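Plosow Bench Handling Set – README
Packing bench, Mansilla site

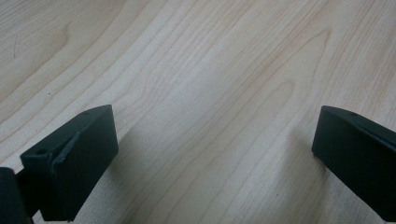
Vol. 2, No. 36

What this is

Plosow is a set of recordings from the packing benches at Mansilla. Packers there used a hand-held gripper to pick up, turn and set down small parts on a bare wood surface. The recordings train the bench arm that Carnesov is installing on the late shift. The set also holds short written notes from the people who did the work.

Contents

recordings/ – 874 clips, one task per clip
notes/ – 96 shift notes, plain text
splits/train.txt – 768 clips
splits/holdout.txt – the rest
CHANGES.txt – edits since the August build

Last updated 9/3/25.

How it was made

Packers recorded during paid hours and could stop at any time. Clips with voices had the sound removed. Worker names and badge numbers are not stored, and pick rates per person were never computed. Please don't try to work them out from the clip order, which has been shuffled.

What changes on the floor

The arm takes over repeat picks from the small-parts bins. Packers keep mixed orders, returns and final checks. Each bench now has one person who clears jams and restarts the arm, and that duty has its own pay line. Several notes say wrists hurt less by the end of a shift. Others say the work has become lonelier, with more waiting and less talk across the bench. Both kinds are included unedited – read them before you quote the clips.

Known gaps

Bench surfaces are pale wood with visible grain, a few specks and the odd scratch. Models trained on this set alone may do poorly on steel or dark mats. Soft shadow next to the gripper fingers is sometimes labeled as an object; see CHANGES.txt for the clips fixed so far.

Use

Research and in-house training only. Do not use the set to rate or schedule workers. Questions go to the Stidari data desk, with the clip number in the subject line.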